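Desk clearing

Desk clearing (also desk sweep, bottle round in some offices) is the short tidy of a shared workspace in which rubbish, mostly empty drink containers, is picked out from among the things that stay. Distinct from cleaning proper. No wiping, no hoovering. Usually done at the end of a shift or before a room changes hands.

Origin of the term

Unclear. The phrase turns up in office handbooks and on notices by the kettle, often with no explanation. The Parcombe house guide, revised in September, uses "bottle round" for drinks and "clearing" for everything else, a split not followed elsewhere. Ngcobo notes treat the two as one job.

What goes

Plastic bottles make up most of it: water, fizzy drinks, the odd cold tea. Cartons next. Labels are normally left on, caps too, though local rules differ and should be checked. Anything with liquid still in it is emptied in a sink first. Paper with writing on is not rubbish until its owner says so — the most common cause of arguments.

What stays

Stationery. Staplers, tape, pencil pots, calculators and the like are left where they are, or moved to the side and put back. Some people like to shelve them during the same sweep. The Bronus method says not to: rubbish first, then a second pass for the things, so nothing useful goes in the bag by accident. Rolls of clear tape are the usual casualty, being pale and easy to miss on a pale surface.

The bin

A small round bin with a liner is enough for one room. The liner is folded over the rim so it does not slip down when the first bottle goes in. Thin bags cling to the sides, trapping air underneath — push down in the middle before starting. Full-size bottles fill a small bin fast unless squashed. Squashing is done with the cap off, then cap back on, otherwise the bottle springs back.

Order of work

Two passes is normal. Bottles first as they roll, and a rolling bottle knocks over pencil pots. Then cartons and wrappers. Crumbs are left for whoever does the cleaning. In the Udus version the bin is brought to the mess and not the other way round, which saves walking but gets in the way on a crowded floor. A sweep of 22 desks is generaly given to two people.

Storage nearby

Wire baskets and mesh racks are common in rooms where this is done. Dust falls through, contents can be seen without lifting anything out. They are not for rubbish. Empty tiers do attract it.

Bottles and stationery, bin to hand 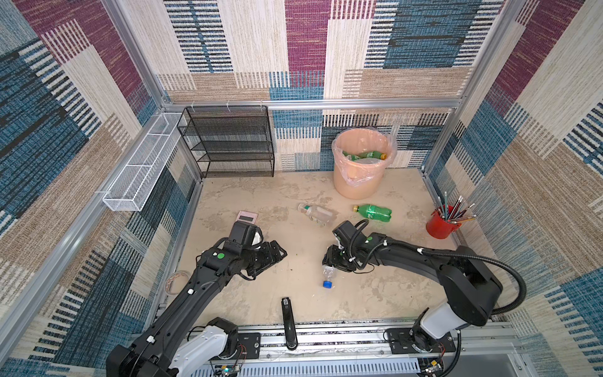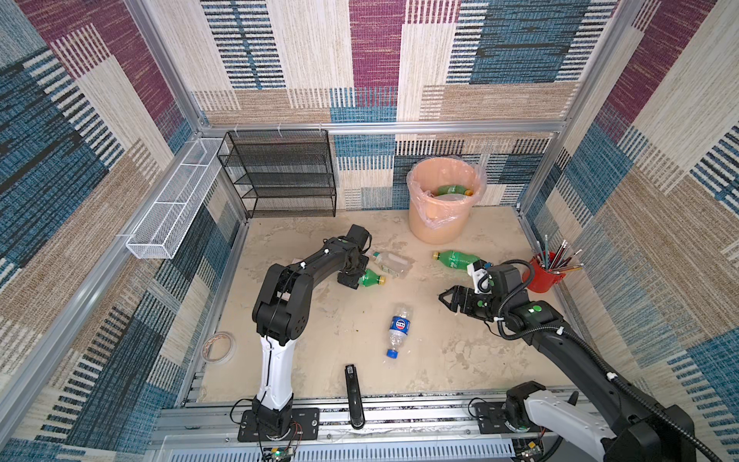
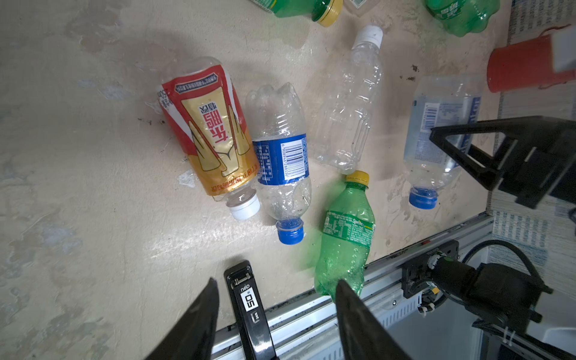
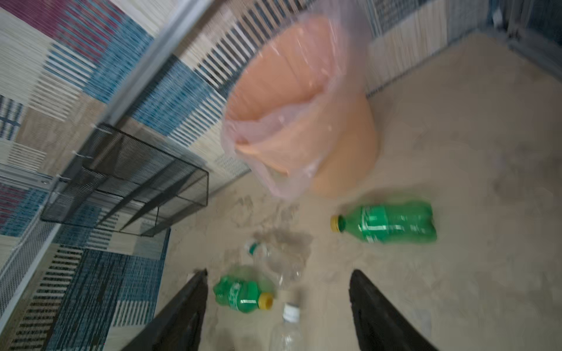 Reader's note from Bronus: the section on squashing should mention that some collection points want bottles whole, as their machines won't read a flattened label. Ours sent back two full bags before anyone rang to ask. Also the second pass is optional in our current sheet, has been for a while, so that bit wants changeing.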